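Grenach-users mailing list
Date: 12/27/19
Subject: Re: [grenach-users] Picking from soft containers, first numbers

On the Garkow group's last message:

> We get good results with the Anghel grasp scorer on rigid bins, but it
> drops off badly once the walls can move. Has anyone tried training it
> on soft containers directly, or do you mask the walls out first? We
> masked them and lost most of the grasps near the edge.

We tried both. Masking gave us the same trouble you had, so in September we stopped doing it and collected grasps with the walls left in. The set is small: 227 attempts for training and 200 held back for testing, with 16 objects in all. Labels are plain success or failure at lift, with a third label, "wall", for any grasp that closed on the container as well as the object. 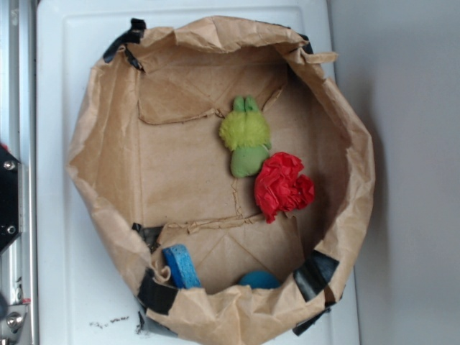

The third label made more difference than the extra data. With two labels, the scorer treated a pinched wall as an ordinary miss and learned to stay away from the whole border, which is your masking problem again by another route. With three, it will go for things near the side if the approach is steep enough. Paper bags with the rim rolled down are the hardest case in our set. The blue sponge leaning on the inner wall is the sort of target I mean, and the ball beside it is worse, as the crumpled rim hides part of it from an overhead view. The green plush toy out on the floor of the bag is easy by comparison.

On the 200 test grasps, wall pinches fell from 30 to 16. I would not read much into the overall success rate yet, as the test objects also appear in the training set. We still have no good answer for loose flaps of paper, which the scorer sometimes rates as graspable.

The label change is in the Dristimance branch, under the bag configs. You will need to rebuild the depth cache before it loads.

Could you say which gripper opening you used for the masked runs? Ours was fixed, and I would like to compare.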